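Storage > Help > Renting a unit

May, by Mohandas Kurup

Can I visit before I book?
Yes. The Gikport site is open for viewings until 6pm. Ask for Kamath at the front desk.

How much notice do I give to leave?
10 days, in writing. Any rent paid past that date goes back to your card.

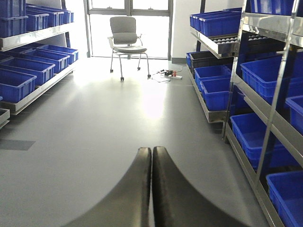
Is insurance included?
Cover up to £2,000 is in the price. You can add more when you sign.

What can't I store?
Food, plants, fuel, gas bottles and tyres (more than 20 needs a trade account).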